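Vollenis chest support pillow, reviewed after 7 weeks of proper use

I had a valve repaired in May, and of all the things people gave me or told me to buy, the one I'd press into the hands of anybody with the same operation coming up is the Vollenis. It's a firm, kidney-shaped cushion with a strap round the back, and you hug it to your breastbone when you cough, sneeze, laugh or try to get out of a chair. If you've never had your chest opened you will think this is a silly thing to spend money on. I did. Then I had my first sneeze on the ward.

The hospital gave me a rolled-up towel with tape round it, which does the job and costs nothing, so please don't panic if you can't get hold of anything fancier. The trouble with the towel is that you're forever putting it down somewhere. You need it in a hurry and it's on the windowsill, or it's come unrolled, or someone helpful has put it in the wash. The Vollenis stays on you. The strap is soft and wide, it closes at the side where you can reach it without twisting, and when you don't need the pillow you let it hang there like a very odd bum bag.

What I love most is how firm it is! I'd tried a friend's heart-shaped cushion (the sort people sign with a marker pen, lovely thing, still on my bed) and it squashed to nothing the moment I leaned into it. This one pushes back. You fold your arms over it, squeeze, cough, and the whole front of you feels held together. My physiotherapist on the ward, Güven Kocabaş, had been on at me to cough properly from the first morning and I'd been giving him these pathetic little throat clearings. With a decent pillow I could do it the way he wanted, deep breath first and then two good ones from low down. He was very pleased with me. I was quite pleased with me.

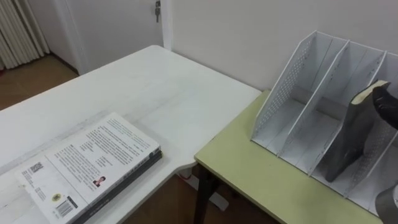 Getting up from a low seat was the other big one. You're told not to push with your arms, and until you've tried it you don't realise that you push with your arms for everything. With the pillow strapped on I could cross my arms over it, shuffle my bottom to the edge, rock and stand. It gives your hands a job, and mine badly needed one or they went straight for the armrests. Same in bed: roll on to your side, legs over, hug the pillow, up you come. My wife still had to help for the first couple of weeks, but by the time I'd been home a fortnight I was managing the early morning loo trip by myself, and I can't tell you what that did for morale in our house.

It's also good in the car. The seat belt rubbed right along the top of my scar and I dreaded every speed bump between our road and the clinic. The pillow slips between you and the belt, and there's a flat panel on the front that keeps the belt from riding up. Do ask your own team before you use anything under a belt, as mine wanted to see how it sat first and had me move it lower. I was only ever a passenger at that stage, sitting in the back and giving directions that weren't wanted.

Now the grumbles. The cover comes off by a zip, and it's a mean little zip with a tag I could hardly grip in those early days. It washes beautifully at 40 but takes an age to dry, so I ended up buying the spare. The colour choice is navy or a sort of hospital beige. And the strap, although comfy, is long: I'm a medium sort of chap and I had a good length of it flapping about until my daughter put a couple of stitches in. Someone smaller than me might find it a real nuisance. I'd like to see them do two lengths.

I should mention the others I tried, as I had plenty of time on my hands. The Prerngate is cheaper and has handles sewn on each side, which sounds clever, and for some people I'm sure it is. I found that pulling on the handles made me hunch my shoulders, and the filling had gone lumpy by the second wash. The Prirkska is a proper wrap-round vest with a pair of pads at the front, and it's in a different class for support, but it has to be fitted, it was warm to wear, and I'd only look at it if your surgeon or nurse suggests one. For an ordinary recovery, with an ordinary amount of coughing, I'd have the Vollenis every time.
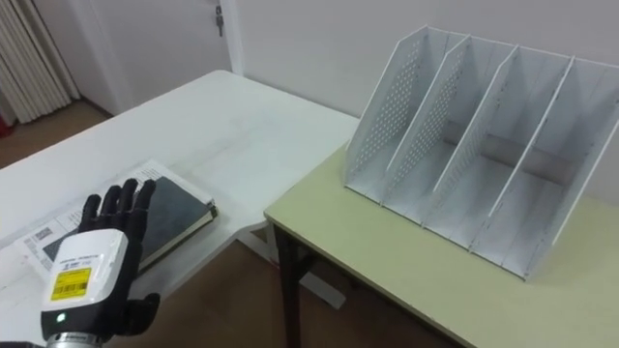 Can I wear it to sleep in?

The leaflet says to take the strap off at night, and I'd go along with that. I slept propped up on my back for the first few weeks with the pillow loose beside me, on the side I could reach most easily, and grabbed it when I needed it. A strap round you in bed twists as you move, and you've enough going on already.

As for how long you'll want it, I wore mine all day for the first 2 weeks, then kept it nearby, and by week 7 it was mostly living on the arm of the sofa. I still took it along on my first longish walk, all the way to the Li noodle bar and back on a Saturday, and felt a bit daft carrying it past the tables. I had the dumplings. A chap by the door took one look at it, undid his top button and showed me the end of his own scar! We talked for ages. He'd used a rolled-up jumper, and swore by it.

If you're buying for somebody else, get it to them before they go in. I had mine delivered to the house and then couldn't have it until visiting time on the third day, and those are the days you want it most. Write the name on the inside of the cover, near the label. Have a practice too, standing and sitting with your arms crossed over it, while you still feel well enough to find it funny.

Score: 9 out of 10. I've knocked one off for the zip.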